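Lerkiser practice pads (pink, synthetic, box of 33)
Review by Grażyna Szczepańska
Verdict: buy, but budget for twice what you think

Quick one, I've got the equipment spreadsheet open in the other window and it's due by 4 pm.

We plan consumables for a robotic suturing bench. Two arms, needle drivers, a lot of thread. Everyone argues about the arms when the money gets handed out. Fair enough, they're the big line. The pads are what eat the year though. Last year I put them under "misc" and we ran dry in March. Not doing that again.

So, Lerkiser. $1688 a box delivered to Skistdale, freight in. Ouch. The Stillidier pads we had before were a good bit cheaper per box and I still wouldn't go back. They tore at the stitch line, you'd get a few passes and then the thread just pulled through like wet bread. Cheap pad, used up faster, more time swapping. Do the sum per stitch and not per box.

Good stuff:
Holds a needle properly. Bit of drag going in, feels right according to the people on the console.
Surface takes light well, dark thread shows up on the pink no trouble.
You can work one end, then turn it and work the other.
Colour is the same from box to box, matters if you're comparing runs.

Less good:
Price. See above.
Box lid is useless, pads dry at the edges if you don't reseal them. Buy clip bags, add them to the budget.
Lead time. Wike is the only supplier I found that would quote us and they wanted the order well ahead. Put that in your plan or you'll have two arms sitting their doing nothing.
No half boxes. I asked.

Other lines people forget: suture (more than 1000 lengths for us, get it in bulk), spare needles, a sharps bin, replacement jaws for the drivers. Jaws wear. Ask for the price of those before you sign for the arms, not after. I'd keep a bit aside for a second light as well.
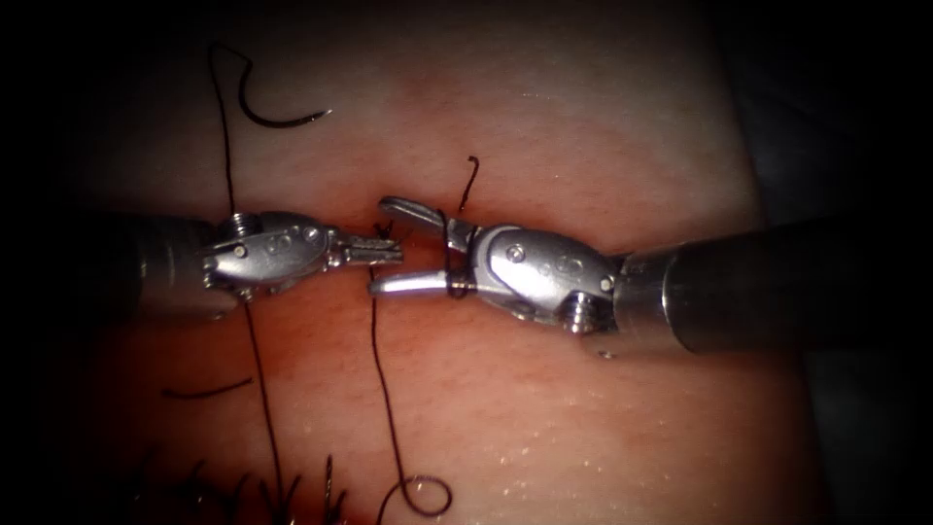
Needle passing between the two drivers is the bulk of our bench time, and it's hard on pads, becuase the thread drags and the cut ends pile up. Plan for it.

Ntombi Chauke: We went the other way and kept the cheaper pads for warm-ups, good ones only for the runs that get scored. Brought our order down to 2 boxes. Worth a try before you sign off on a full year's worth.

Hm. Might do that. Storage is a pain with two kinds but the saving would cover the jaws. Will put it in as option B.

Four out of five. Lost one for the lid.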